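Kellen 3.2 changes how wildcard terms are matched when a component list is built. The update went out to all Jernitz sites in July and needs no action from most users.

Until now, a term ending in an asterisk was expanded once, when the list was saved. Records added later were left out until someone opened the list and saved it again. The new version expands the term at search time. In a test on the Ronby catalog, a list of 43 terms returned 3,141 records, almost 60 of which the old method had missed.

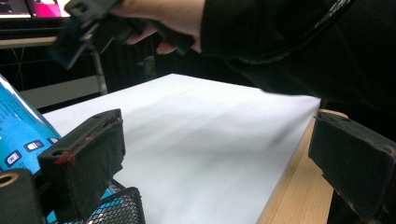

## Changes to term entry

- A wildcard now needs at least three letters before the asterisk.
- Terms are limited to 60 characters, spaces included.
- Duplicate terms are merged on saving - the first spelling entered is kept.

Phrases in quotation marks are still matched exactly, and a wildcard inside quotation marks is read as a plain asterisk.
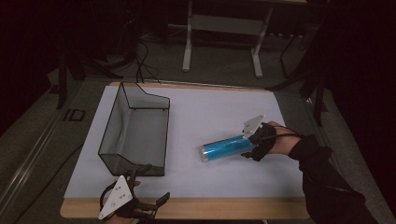
Lists that contain accented names, such as Doãn, should be checked by hand. The search index stores both the accented and the plain form, but older lists may hold only one of them. Nele Petersen, who maintains the index, said a repair script is being tested and will ship with the next minor release. Saved exports are not affected.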